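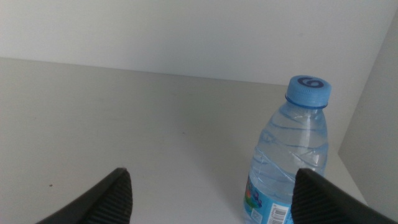 Page 2 of 12

Dagdag Home Forum > Pantries & Cupboards > Bottled water: shelf or basket?

mikov_mom
Bought a white basket with little round holes for the pantry and now my husband says drinks belong straight on the shelf, standing up, like soldiers. Small water bottles, blue caps. Who's right? I would like it to be me.

Trudorgate
Him, sorry. A bottle standing in the corner of a white cupboard is a bottle you can find. In a basket it lies down and gets forgotten until September.

shelf_esteem
Disagree. Pull the basket out, take your drink, push it back. With a deep shelf you're in up to the shoulder, knocking over the vinegar.

Trudorgate
I have never knocked over vinegar.

shelf_esteem
Give it time.

Ruxandra Onu
We do both in our house – water upright on the shelf, anything red and fizzy on its side in the basket. My kids can see the red through the holes, so that lasts until lunch. The water lasts for weeks.

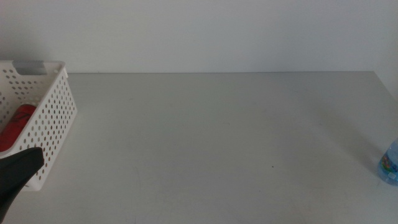
Do the holes in the basket make it harder to clean?
A little, if something sticky leaks. Rinse it under the shower and leave it upside down on a towel.

endotus200
I had a basket like that and the handle dug into my fingers every time it was full. Went back to the shelf. My wife has the basket now, it's full of onions.

mikov_mom
So that's one for him, one for me, one for both and one for onions.

Trudorgate
Put me down twice for him.

shelf_esteem
You can't vote twice. Also, which way do the labels face? Mine face front.

Trudorgate
It's water. I know what it is.

20 replies | 1,150 views | Share (12)

This site uses cookies. By continuing to browse you accept our cookie policy.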